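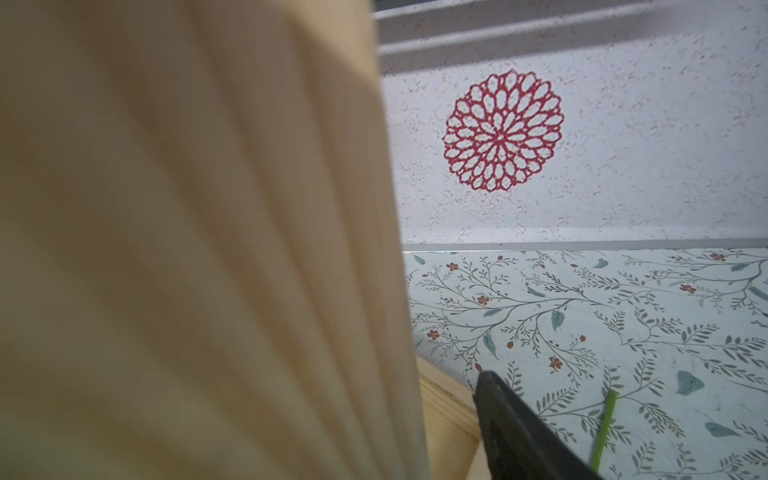 *Wall panel with the red medallion print, leafy fabric below.*

# Trirkar Flower Drying Props

Working notes and item list for the flower hanging set, kept by Teodoro Sarmiento. The set is a small booth dressed up as a drying corner: a wooden frame with a hoop on it, clothespins, a mixed lot of artificial stems, and a few extras. The activity is hanging stems on the hoop and taking them down again.

This file covers the props, the fabrics and the file layout. Booth dimensions and wiring are in `docs/booth.md`.

## What's in the folder

- `props/` – one text file per item, with where it came from and what condition it is in
- `fabrics/` – notes on the prints for the floor and walls
- `sessions/` – 576 clips, sorted by layout
- `layouts.csv` – starting position of the main props for each clip
- `CHANGES.txt`

There are 8 layouts. The frame stays put in all of them and the loose stems move.

## The frame and hoop

The frame is two uprights and a top bar, all light wood. It came from Drarkex as a flat kit meant for jewelry. The uprights were glued in October after one kept working loose. Please don't take it apart for shipping.

Stems go on the lower part of the hoop, one clothespin each. Clip just under the flower head, where the stem is stiffest. Clipping lower down lets the head swing forward and drag the hoop around with it.
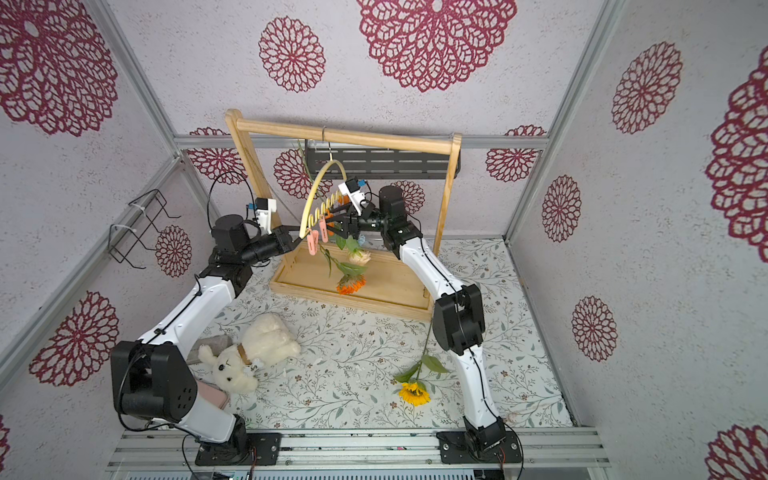
Mixed colors are easier to sort out in the clips than a hoop full of one kind, so most layouts use at least two kinds of flower. A peach rose next to an orange bloom is about as close in color as we want to go, and the small light blue one helps break them up. The yellow sunflower is listed as `sunflower_01`, and when it is lying on the floor fabric `layouts.csv` gives the direction its head points. The teddy bear is listed under extras. It has no task of its own and can be left where it is.

## Stems

All stems are artificial. The full box holds 53, bought in two lots, and the second lot has slightly thinner wire. Names in `props/` follow the flower, then a number:

- `rose_`
- `mum_` (anything with many narrow petals)
- `sunflower_`
- `small_` (all the little blossoms, any color)

Leaves are not tracked separately. If one falls off, push it back on and write the stem name in `CHANGES.txt`. If it won't stay, retire the stem – don't use hot glue, it leaves a shiny lump.

Straighten bent stems by hand before putting them back in the box. The box is stored flat at the Stultalthorpe room, second shelf, with the spare clothespins in a bag on top.

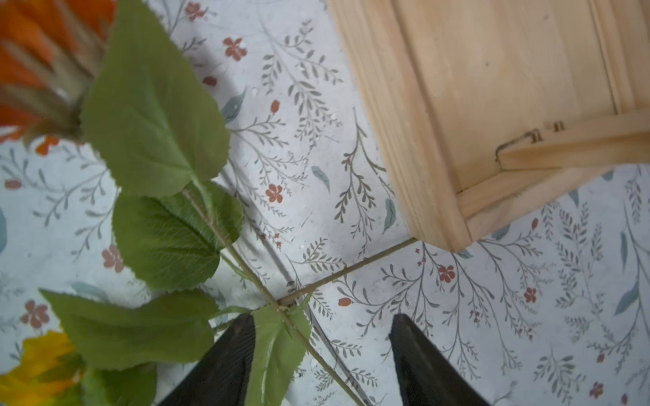

*Orange flower stem with toothed leaves, on the botanical print.*

## Fabrics

The floor print is leaves and small flowers on a pale ground. It hides green stems more than we expected, so check the floor for strays before starting a new layout. Steam it from the back only. The wall print is the large red medallion, listed as `paul` in `fabrics/` after the name on the roll.

## Known problems

- Clips from the first 80 have the older, short item names. A lookup table is in `props/old_names.txt`.
- `small_04` and `small_07` were swapped at some point and the labels may be wrong in layout 3.
- Colors shift a little between morning and late afternoon clips. Nothing has been corrected.

## Contact

Send missing or mislabeled items to Teodoro Sarmiento through the Trirkar tracker, tag `props`. Include the clip number and the stem name if you have it.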